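What I kept from the kitchen in Stulham

When my aunt moved to the smaller apartment in Stulham, she asked me to come for 2 weeks and help with the kitchen. I said yes quickly, before I had seen the kitchen.

My aunt has cooked in the same room since 2005. In those years she did not throw away one jar. She also keeps every recipe, and the recipes are on the backs of envelopes, on pages from the Zindow calendar, and one is on a bus ticket. In my first language we have a word for a person who keeps such things, but it is not a kind word, so I will leave it out.

We began with the recipes, because they take little space and I thought it would be fast. It took four evenings. She read each one aloud and then told me who gave it to her. The plum cake is from her neighbor Tamsin Prendergast, who made it for every birthday on the street. The soup with barley is from a woman on the train to Cosgrove, whose name my aunt never learned. At the end we had 186 recipes in one box, and we had thrown out only a shopping list.

After this came the plates, the pans and the trays. I was more strict here. My rule was simple — if she could not tell me the last time she used it, it went to the other pile. She remembered everything, of course. I am not sure that all of it was true.
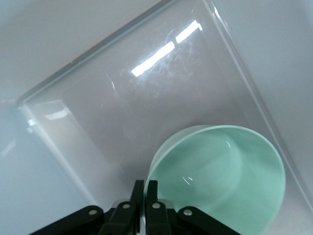 The clear tray, with its scratches.

I have now been home for a month, and I look at my own cupboards in a different way. I own 20 cups and live alone. Last week I took some of them to the shop on Tresosholm road, and on the same day I bought a blue one there, so I can't say I have learned much.

But I did copy the plum cake recipe before I left. It says to bake "until the smell reaches the stairs." My apartment has no stairs inside, and my first cake was too dark on the bottom. The second was better. I used less sugar and put the plums closer together, with the cut side up, as my aunt told me on the phone. She wants me to try the barley soup next, and I still have to find a shop that sells the barley.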